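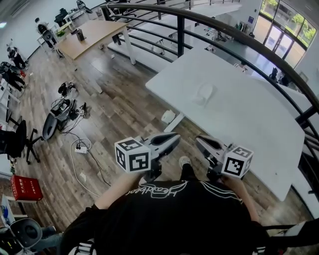
Part 4. Recording demonstrations with the hand-held gripper

4.1 Before you pick it up

I'm going to assume you've already been through Part 3 and have the Grila software talking to both the gripper and the head camera. If the status line in the corner still says "waiting", go back and sort that out first. I've recorded a whole morning of nothing that way, and I'd like to save you the trouble!

You don't need a special room for this. We do ours at Etville on whatever stretch of floor is open, with people working at their desks the whole time, and the recordings come out fine. A bit of ordinary clutter in the background is good for the robot later on. What you do need is room to lean and turn without catching your elbow on something.

1. Walk your route once with empty hands. Look for power strips, cables, chair legs, anything your feet could find while your eyes are on the gripper.

2. Put the head camera on and tighten the strap until it stays put when you nod. Tip it down a little more than feels natural – you want your hands in view when your arms are out in front of you, and most people start out aimed too high.

3. Check the marker cubes. There's one on each finger, and the software uses the printed patterns to work out where the fingers are and how far apart. Wipe off any smudges with a dry cloth. If a cube wobbles when you tap it, snug up the screw underneath and run the calibration again (section 3.6).

CAUTION: Don't wear the head camera on stairs. If your space has an upper level, stay well back from the railing too. You'll be bent over looking down at a tool, and it's really easy to lose track of how far you've drifted.

4.2 Getting a clean start

4. Hold the gripper out in front of you, fingers pointing away, both cubes facing back toward the camera. Give it a second or two. The status line should change to "tracking".

5. Open the fingers all the way, close them all the way, then open them again. Every recording starts with this. The Quezada converter looks for it when it lines up the two data streams, and it'll throw out any file that doesn't have it.

6. Press the thumb button once. You'll hear one beep, and you're recording.

Note: If you get two beeps, the disk is nearly full. Stop there and clear some space. It will let you carry on, but the file gets chopped off wherever the disk runs out.

4.3 Doing the task

7. Do the job at half the speed you'd normally use. I know it feels silly. Fast hands blur the marker patterns, and then the tracking guesses, and you end up with fingers that jump sideways for no reason.

8. Keep the cubes where the camera can see them. Leaning over a low pickup is where people get into trouble, as your own forearm or shoulder can swing across the view. Bend your knees and keep your arms a bit straighter than usual.

9. Use only the gripper on the object. If you reach in with your free hand to steady something, that recording is no good for a one-armed robot, so stop and start over. (Steadying the gripper itself with your second hand is okay.)

10. When you've let go of the object, pull back a short way, hold still, and press the thumb button again. One long beep means it saved.

If you fumble a grasp and recover, keep the recording! Just mark it "retry" on the review page. We used to delete all of ours, and the first policy we trained at Flalbridge had no clue what to do after a miss. It would sit there pinching air. Drops are another matter – if the object lands somewhere you can't reach with the gripper, throw that one away.

4.4 How many and how varied

For a simple pick and place I aim for 400 good recordings. Shift the object between takes, and change where you're standing every 10 or so. Swap in a different table or a bit of floor if you have one handy. It all helps more than piling up takes from the same spot.

Take breaks. The gripper isn't heavy, but your neck will start complaining, and tired demonstrations look tired when the robot plays them back. Two people trading off works nicely, as long as each one redoes step 2 when the camera changes heads.

4.5 If tracking drops out

The status line flashes "lost" when one of the cubes can't be read. Try these in order:

Turn your wrist slowly until both cubes face you again.

Move away from strong window light. Glare across a printed pattern will wipe it out, and it gets worse late in the afternoon.

Check the camera lens for fingerprints. It's usually fingerprints at our place.

Restart the tracker from the Tools menu. Your saved recordings are safe, but the one in progress will be gone.

A dropout shorter than 2 seconds gets filled in by the converter, so you can leave those alone. Anything longer shows up in red on the review page, and you'll want to look at it before you go on to Part 5.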